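Home | Forums | Garment Care | New posts | Search | Log in

Washing a dark wool sweater without losing the shape

Started by plainstitch 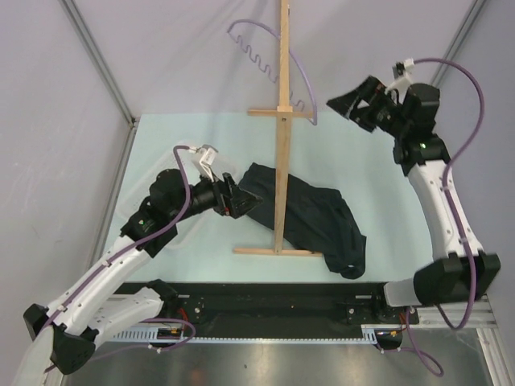

I have a navy sweater from Brestus, pure wool, and I wish to wash it at home this November. The label says hand wash, but my last one became wide at the shoulders and long in the sleeves. I used cool water and wool soap from Asbridge, and I was careful. What did I do wrong? The dry cleaner in Cleddale is expensive for me.

plainstitch
Posts: 254

---

tarn_and_wick wrote:
Did you hang it to dry? Wool is heavy when it holds water and the weight pulls everything down. Roll it in a towel, press with your knees, then lay it flat on a second towel.

---

plainstitch wrote:
Yes, I hanged it over the shower bar for one night. I pressed the water out with my hands first, but maybe not enough.

---

Ruaridh MacRitchie wrote:
That's your answer then. I'll disagree about hand washing though. My machine has a wool program and a short slow spin, and I've done Mac Mathúna sweaters in it for years, inside out in a mesh bag. The spin gets out far more water than any towel.

Posts: 3,537

---

tarn_and_wick wrote:
Not every machine is so gentle, Ruaridh. Mine made felt from a good cardigan on the "wool" setting. I would not tell a person to try it with a sweater they love.

---

Ruaridh MacRitchie wrote:
Fair enough, but was it the spin or warm water? Check the temperature before you blame the drum. I'd still take the machine over the knees!

---

plainstitch wrote:
My machine is old and has only cotton and "delicate", so I will stay with the sink. Can the wide one be saved?

---

tarn_and_wick wrote:
Sometimes. Soak it again in cool water, towel it well, and push it back to size with your palms while it lies flat. Measure a sweater that fits you and copy the numbers. It took me 2 tries with mine - the cuffs came back better than the shoulders.

---

Thread viewed 1,432 times

Comments

mossgate: I dry mine on an old window screen across the bathtub. Air comes from both sides.

elm_row: Please keep it away from the radiator too. I learned this with a gray vest.

pinhook: Does anyone know if the same is good for a wool and cotton mix?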